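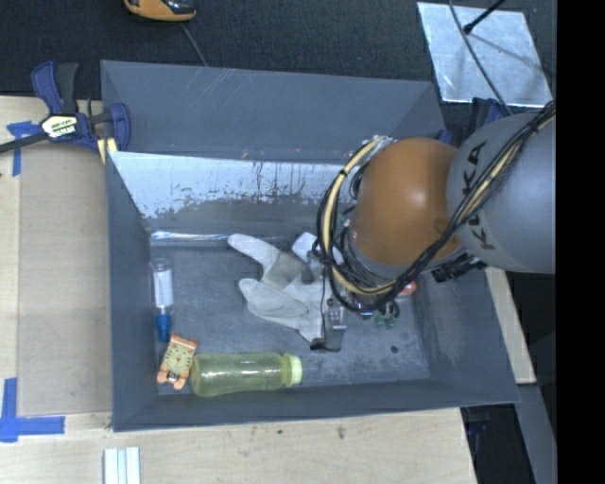

Cajón Petek, modelo bajo. Reseña tras varios meses de uso

Compré el cajón gris de Petek en enero, en la tienda de Joreo, por 116 euros el juego de 2. Buscaba una caja abierta y poco profunda para tener sobre la mesa todo lo que no tiene sitio fijo: guantes de trabajo, botes con tapón, algún juguete que aparece por el taller.

Lo mejor son las paredes inclinadas. Las piezas pequeñas resbalan hacia el fondo y se cogen sin meter la mano en las esquinas. Un guante arrugado y una botella tumbada caben juntos sin taparse, y se ve de un vistazo lo que hay dentro.

El fondo se raya pronto. En gris medio las marcas se notan bastante, aunque no afectan al uso. Tampoco trae tapa, así que el polvo entra.

Pesa poco y se desplaza al rebuscar. Yo lo sujeto al tablero con una mordaza de barra – aguanta bien y el borde no se ha deformado. Ingeborg Wallner, con quien comparto el taller, usa el segundo sin sujetar y lo tiene que recolocar a menudo.

Para botellas altas de pie no sirve. Para lo demás cumple, aunque el precio me parece algo subido.

Nota: 7 sobre 10.

Mateja Nikolaidis, Moltville, 5 de agosto de 2014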